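Trotik Two-Finger Gripper: Evaluation for Simulated Tabletop Sorting

Reviewed for the Guthrie equipment pages by Kirstin Shearer, with test scripts by Catriona Niven

The Trotik is a two-finger electric gripper supplied with a matching simulation model, and it is the model that is reviewed in these pages. Our teaching lab at Maltumdale runs nearly all of its first-year exercises in simulation, and students move to hardware only in the second term. A gripper model that behaves sensibly on the screen is therefore worth more to us than a good data sheet.

We compared the Trotik with the Zirka, which has been our standard gripper for the past three years. Both were mounted on the same simulated arm and driven by the same controller, with identical approach speeds and the same limit on closing force. The task was simple sorting: pick up one item from a wooden table, carry it to a basket, and release it. Items were produce and drink cans, laid down at random angles. Each gripper made 2000 attempts, and every attempt was limited to 48 seconds.
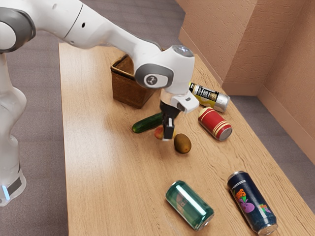 Cans lying on their sides were the harder group for both products. A smooth cylinder will roll if one finger touches before the other, and the Zirka model is prone to this whenever the wrist is slightly out of line with the can. The Trotik closes more evenly. When an attempt failed, it was usually because the fingers had come down too close to one end and the can tipped during the lift. Moving the grasp point toward the middle corrected most of these cases without any change to the gripper settings.

Produce gave closer results. Cucumbers were picked up dependably by both grippers, provided that the fingers closed across the narrow direction. Kiwis and other small round fruit were less forgiving. The Trotik's default friction value is set rather high, and in our opinion it flatters the product. We lowered it before recording any results and would advise other laboratories to do the same.

Setup was satisfactory. The model loaded without errors, and the joint names matched the manual. Contact calculations are heavier than with the Zirka, however, and a full run took 105 minutes on our workstation. Laboratories with older machines should plan for overnight runs – or reduce the contact detail, at some cost in accuracy.

Two matters require attention from the manufacturer. The force reading is noisy at low closing speeds, which makes it a poor signal for deciding whether an item is held. The manual also gives the finger stroke in one unit on the summary page and in another in the appendix, an error that cost us most of a morning.

Rating: 4 out of 5

The Trotik is recommended for teaching and for early work on grasp planning. The Zirka remains the better choice where many short runs are needed and computing time is limited. Hardware tests of the Trotik are planned for August, and the rating will be reviewed when those results are available.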